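Visits > Waste and Recycling > Keneck sorting plant, open day

The Stideck plant at Keneck opened its gates to visitors on April 13, 2019. Entry was by ticket, in groups, with hard hats and ear plugs handed out at the scale house. I joined the second group of the morning. The line was running at reduced speed for the tour, which made it possible to hear the guide on the upper walkway but also means that what we saw of the sorting was kinder than a normal weekday.

Trucks tip onto a flat concrete floor and a wheel loader feeds the drum. Rated intake is 400 tons a day in three shifts. The drum opens the bags and evens out the flow. After it comes a bar screen for cardboard, then a trommel that drops the fines, mostly glass, grit and bottle caps. The fines go out by truck to Belmonte and are not processed on site. According to the guide the moisture in this fraction is highest in January, when wet snow comes in with the load, and the screen mesh has to be cleared by hand at every shift change.

Paper leaves by a pair of inclined disc screens. Flat items ride up, containers roll back. The discs are rubber and wear at the edges. A worn set was on display on a pallet, and the difference in diameter was easy to feel with a thumb. Film wraps around the shafts and is the main cause of stops. The crew cuts it out with hooked knives with the drive locked off.

Steel comes out under an overband magnet and aluminum over an eddy current separator. What remains is mixed plastic, and most of the questions from the group were about this part. The optical unit is a Dristanum, mounted over a 42-inch belt. It reads the near-infrared reflection of each item and fires a row of air nozzles at the end of the belt. It does well with bottles and tubs. It does poorly with anything black, anything very small, and anything made of several materials pressed together.

Crumpled bags, a capped squeeze tube, a paper cup:
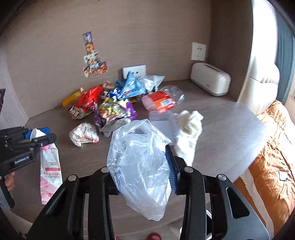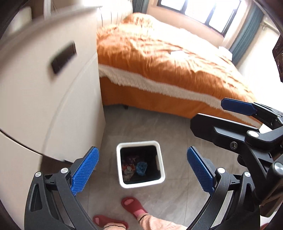

Svatopluk Koubek objected in the comments under the first version of this report that I had made too much of black plastic. In the loads he has sampled, small mixed wrappers outweigh black trays by a wide margin, and they are lost earlier, at the trommel, so the optical unit never gets to read them. I have no figures to set against his. The guide gave none for either item.

Baling is at the far end of the hall. The baler is a two-ram machine with wire ties. A bale of clear bottles on the floor scale read 874 pounds. Bales are stacked outdoors under a roof without side walls, and sun damage to the outer layer was visible on the south side of the stack.

Residue goes to a compactor next to the exit door. I asked for the residue rate and was told it is reported monthly to the county and varies with the season.

Dust control was better than at other plants I have visited. Noise was not, particularly under the glass chute. The walkway between the magnet and the optical unit is narrow and groups have to pass in single file. Parking is on the gravel lot across from the scale house. The handout lists the accepted materials but leaves out the line diagram, which was only on a board in the break room.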